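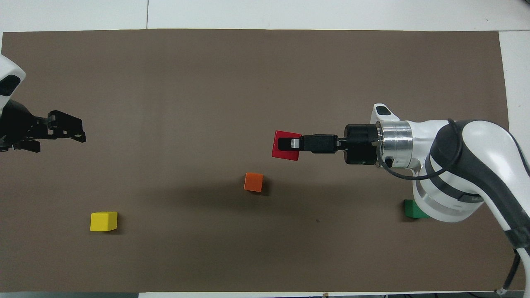

Costigan work surface in matte brown, with a red block.

Bornix Adds Matte Brown to Costigan Work Surface Line

KULLEDBRIDGE, March 17, 2026 – Bornix today announced a matte brown finish for its Costigan line of flat work surfaces. The finish is intended for sorting, assembly and handling tasks in which small colored parts are placed, picked up and moved many times in a shift. Orders open in April.

Costigan surfaces are supplied in two lengths, 1,617 mm and 1,872 mm. Both lengths share the same depth and the same mounting pattern. An existing Costigan top can be replaced without changing the frame beneath it, provided the frame was built to the current pattern. Frames built to the earlier pattern require an adapter set, which Bornix sells separately.

The brown finish joins the existing white and light gray. Customers who work with parts in primary colors had asked for a darker ground with low glare under ceiling lights. The finish is uniform in tone and carries no grain or printed pattern, so that the outline of a part is easy to pick out from above. White remains available for customers who handle mostly dark parts, and the two finishes may be combined in one installation.

"The request we heard most was for a background that stays out of the way," said Chiharu Chiba, product manager for work surfaces at Bornix. "A red or yellow part on a glossy top picks up a reflection at certain angles. We lowered the gloss and kept the tone even across the full length of the top."

The Teleo block set, sold by Bornix for layout trials and operator training, is compatible with all Costigan finishes. Blocks can be ordered in single colors or as a mixed set. Bornix recommends that customers test part contrast under their own lighting before choosing a finish, and will send a finish sample on request.

"Lighting varies more between sites than the parts do," said Mayu Honda, who leads customer trials at the company. "We ask people to put the sample where the work will be done and look at it at the start and end of a shift."

Routine cleaning is with a damp cloth and a mild detergent. Abrasive pads should not be used, as they raise the gloss of the finish in the rubbed area. Care instructions are packed with each top.

Pricing for the brown finish matches that of white and light gray in both lengths. Finish samples can be requested from the Bornix sales office in Kulledbridge.

Media contact:
Bornix Press Office, Kulledbridge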